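Workshop notebook, Bench 2
Saturday, August 22, 2026
Entry: charging cables, handling and storage

The purpose of this entry is to record the procedure for charging cables kept at Bench 2, and to bring it into line with the Ernano storeroom list. The previous entry, made in June, dealt only with power bars and did not cover small leads.

The white table is to be used for all cable work. Dark leads are difficult to see on the grey bench mats, and short ones have been swept into the offcuts bin on more than one occasion. Tools and trays are to be kept on the side shelf while a cable is being checked.

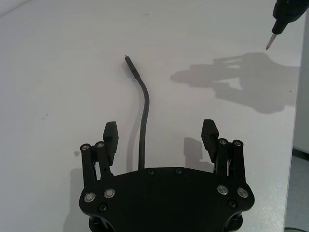 Each cable is laid out along its full length before anything is recorded. The jacket is to be inspected from one plug to the other, with particular attention to the section just behind each connector, where splitting normally begins. A cable that holds a bend after being laid out is not a fault in itself and should not be set aside for that reason alone.

Connectors are recorded by type. USB-C leads are listed on their own sheet, as the Soline chargers accept no other kind. Cables should be held at the strain relief and never by the cord. Colleagues are reminded that the metal tip is not to be touched with bare fingers after using contact cleaner.

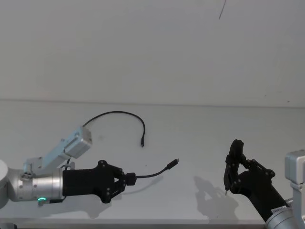 Storage was discussed at length this week. The Gouveia drawer unit has 15 compartments, and the present labelling does not match the list in three of them. Pending new labels, the list is to be treated as correct. Cables are to be coiled in a wide, easy loop and fastened with a cloth tie. Elastic bands are no longer permitted, as they harden in the drawer and mark the jacket.
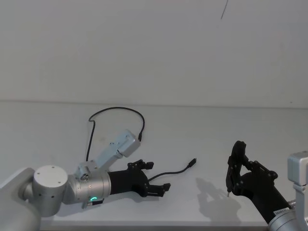 Cables in regular use may stay plugged in at the bench, provided the cord has some slack and does not pull sideways on the socket. Any lead found under tension is to be unplugged and rerouted.

The replacement order with Skandosico has been entered under number 3640. It covers USB-C leads only. The supplier has asked whether a longer length would be acceptable, and a reply is outstanding. The shorter length is preferred for Bench 2, but the other benches have yet to state their requirements.

Still to do: print the drawer labels, return the borrowed cable tester, and move the June entry into the same binder as this one.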